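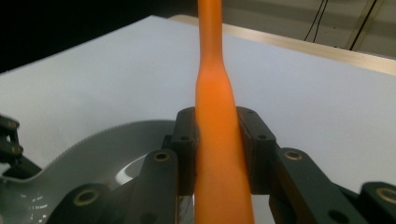

FAQ: WORKBENCH & LOOSE ITEMS

Duvside Shared Workshop. Last updated 30 July 2025

What goes back on the bench, and what doesn't?
If it came off the bench, it goes back on the bench. If it came out of your lunch, it doesn't. You would be surprised how often we have to make the distinction.

I found something long and orange. Where does it live?
First decide whether it's rubber or a carrot. Rubber goes in the odds bin by the Nornilley shelf. Carrots go home with you.

Can I leave a circular saw blade lying around while I get coffee?
No. Blades go on the pegs, one to a peg, teeth facing the wall. The coffee machine is 22 steps away and you have time to do this first.

How do I know if a blade is dull?
If it burns the wood or you find yourself leaning on it, it's dull. Put it in the red tray. We send the tray out for sharpening when it holds 18 blades, or in January, whichever comes first - usually January.

How long do you keep unclaimed items?
Seven days on the Jestano rack, then they belong to the workshop. Items with a name on them get 90 days, so write your name on things.

Is food allowed near the tools?
Not on the bench. There is a perfectly good table by the door, and it has hardly any sawdust on it.

Do I have to sweep up if I only cut one board?
Yes. One board makes plenty.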